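Last updated Wed 4 September

Workshop tips: getting a home robot arm to pick up a plastic cup (and put it down again)

If you read my last page you know I've been working through the pick-and-place exercises from Parvaneh Karimi and Saeed Moradi's Horngate study at home, on a two-arm setup, with the sort of cups you'd give a kid at a picnic. I love this study! It's short, it's practical, and nearly all of it can be tried on a folding table with stuff from the kitchen cupboard. So this page is the tips I've picked up, plus the bits of the method that helped me most.

The question they asked is a nice plain one. If you're teaching an arm by guiding it through a task yourself, and you only have time for 100 demonstrations, should you do the same tidy pick-up 100 times or should you mess with the starting position as you go? Their answer was to mess with it, but in blocks. You leave the cup in one area for 20 runs, shifting it a little each time, then move to a new area and do 20 more. Five areas, 100 runs, done. The arms trained that way coped much better with a cup in a place they'd never seen than the arms trained on one spot, and (this surprised me) they also did better than the ones where the cup was put down at random every single time. Karimi's guess is that the person guiding gets sloppy when every run is different. Having done both, I believe her.

Setting up the table

Use a table that doesn't rock. Folding legs are fine, just push each one until it locks and then lean on the corners. A wobble you'd never notice at dinner will walk a light cup sideways between runs.

Don't worry about a busy pattern on the top. I spent a whole weekend hunting for a plain cloth and the cloth was worse - it bunched up under the fingers. Bare top, wiped down, nothing on it you aren't using.

Mark your five areas with little pencil dots or low-tack tape, and take the tape off before you start recording. The study has a whole paragraph about tape. In their first try the arm learned to go to the tape! They had to throw out the batch.

Picking the cup

Start with an upright cup that has a bit of a taper. Straight-sided tumblers slide down through the fingers if the grip is soft, and a tapered one sort of wedges itself.

See-through cups are harder for the cameras than solid ones. Moradi suggests a strong color if you're going to use a translucent cup at all, and that's been good advice for me. The clear ones gave me fits.

Grab from the side, a little below the rim. Coming down over the top looks neater, but one finger ends up inside the cup and then you have to teach a fussy little wiggle to get it out.

Close slowly. Thin plastic flexes, and when it flexes it pops out forward. I now count to 3 in my head from first touch to full grip, and I haven't launched a cup since.

Cables

Give every cable a big loop. Mine run along the arm and over to the wrist, and the loop needs enough slack for the wrist to turn all the way both directions. Turn it by hand with the power off and watch where the cable pulls. If it goes tight anywhere, add slack there and try again.

Velcro ties, please, no zip ties. You will be moving these.

Parking the other arm

This was my favorite find in the whole write-up. With 2 arms and a one-arm job, what does the spare one do? They tried it folded right out of the way and they tried it held open near the front edge, ready to go. For the cup on its own there was no difference worth mentioning. But when they moved on to handing the cup across, the "ready" demonstrations carried over and the folded ones had to be done again from scratch. So park it open and keep it off the table. You may save yourself a lot of evenings.

Lollance sells a resting stand for this. I have one, it's well made, and I hardly use it.

Keeping track

Write down every dropped cup. It's tempting to delete the bad runs and forget them, but the drops bunch up in one area, and that tells you where your reach is poor. On my table it was the far right corner, and shifting the base a hand's width fixed most of it.

Stop when you're tired. The study had guides swap out after each block of 20, and if you're on your own, get up and make coffee instead.

I name my batches after villages so I don't mix them up. Hoxha is the random one, Drotska is the blocked one. Drotska is winning by a mile - I'll put up the full scores in October once I've done the hand-over runs too. If you try the block method with bowls or mugs, leave a comment, I'd really like to know how handles behave!

14 comments | 37 shares 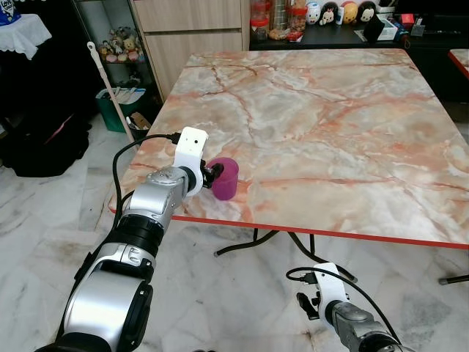

Side grip on the purple cup, with the right arm parked open off the front edge.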